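Home robot teams get a shared rulebook at last

Good news for anyone who has ever tried to compare two home robots! The Mollton code of practice came out in February, and it's a cracker: 11 short rules, written in words a newcomer can follow, for testing robots on household jobs such as fetching and putting away.

Prakash Krishnan of Tierney led the writing and read through 178 comments on the draft.

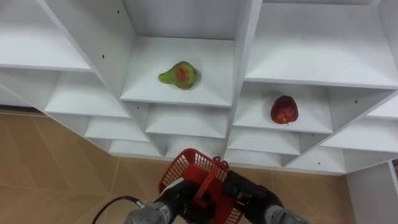

Teams must write down the starting layout before every run, keep failed tries in the results and say plainly when a person stepped in to help. My favourite is rule 2, which asks for the same stop button check at the start of each session, however short.

Falari and Brurnance have both signed up already, and the code is free to download.

3 comments | 600 shares

Chandrasekhar Fernandes: Counting the failed tries is long overdue. Well done all.

tidybot_fan: Does it cover outdoor robots too?

Jo M: Printed rule 2 for our lab door.

Contact us | © Mollton News | Back to top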